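Equipment Planning: Hand-Held Grippers

Reading time: 2 min

The Keten program will place its order for hand-held grippers in September. Lauri Jääskeläinen, who manages the budget, has set aside funds for two units per site, with spare finger pads and markers listed on a separate line. Quotes from Brindix remain valid for 90 days – sites should confirm their needs before then.
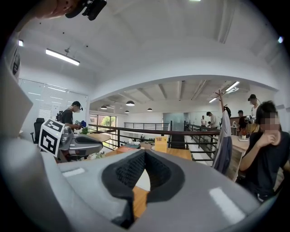

Can a site request additional units later?
Later requests will be considered with the next annual budget.

Contact: Eero Mustonen, Equipment Planning | © 2019 Keten | Back to top

Recent items
Estero site: storage and charging
Gunawan service contract renewed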